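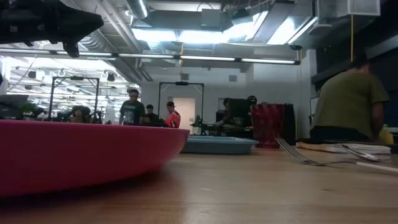 Table: pink bowl, blue tray, red cup, fork and spoon, napkins.

How do I set up a shared lunch table so people stop hunting for forks?

Posted by Veerle De Haan

We have a long wooden table in the back room at Omimau where everyone eats. It gets used for other things in the morning and then has to be turned into a lunch table by noon. At the moment whoever is free puts things down wherever there is space. The bowl ends up at one end, the forks and spoons are laid near the napkins or on top of them, and the cups go anywhere. By the time people sit down, half of them are reaching across each other.

I don't want anything fancy. Lunch is usually soup or a salad with bread, and up to 13 people come, though never all at the same moment. What I would like to know:

Should each place be set ahead of time, or should everything go in one spot so people help themselves?

Where do the napkins go? Ours are plain white paper and come in a flat stack. If a window is open they slide all over the place.

Is the big bowl better in the middle or at the end? It is wide and takes up a lot of the table.

We have a shallow light-blue tray that doesn't have a fixed job, so I can use that for something. I would like to avoid buying much. The budget is whatever is left in the coffee tin.

Jeanine Aerts
Costden

I ran a staff lunch for 6 years and we tried it both ways. With people coming and going, don't set places. You end up clearing clean forks that have been handled, and they all have to be washed again.

Make one station at the end of the table nearest the door. Put things in the order people pick them up:

Bowls or plates first
Then the food
Then forks and spoons
Napkins last
Cups and water at the other end of the table, away from the food

The cups make the biggest difference. If drinks are next to the food, the line stops while each person pours. Move them and it goes almost 3 times as fast. I didn't time it, but that is how it felt.

Put the big bowl at the station and leave the middle of the table free for elbows and bread. A wide bowl in the middle looks nice but the people at the ends can't reach it, and somebody always drags a sleeve through the dressing.

Use your tray for the forks and spoons. Lay them all the same way with the handles toward the person picking up. Forks on one side, spoons on the other. A shallow tray is fine for this and it wipes clean. It also means you can carry the whole lot to the sink afterward and bring it back when it is dry.

For the napkins, put a spoon across the stack. If it still moves, use something heavier. A clean flat stone works well.

One more thing. If your table is bare wood, put a folded towel under a hot soup pot. We didn't, and ours still has a white ring from one October.

curnier_kitchen

just stand the forks up in a cup, handles up. thats what we do. takes no room at all and you dont need a tray

Veerle De Haan

Thank you both. I tried the station at the end of the table today and it went better than I expected. The drinks are at the far end now – one person complained about the walk, but he complained about the old way too.

I did try the forks in a cup first, since it was quick. With only forks it was fine. With spoons added it got top-heavy and went over when someone bumped the table, so I am going with the tray. The napkins are staying put under a spoon.

I may get a pack of 36 bowls from Meijer if they have plain ones, because we run short when everybody turns up. Does anyone know if the stackable kind stick together when they are put away damp?

Jeanine Aerts
Costden

Some do. Dry them first, or put a napkin between every few. I would buy a small number and try them before getting the full pack.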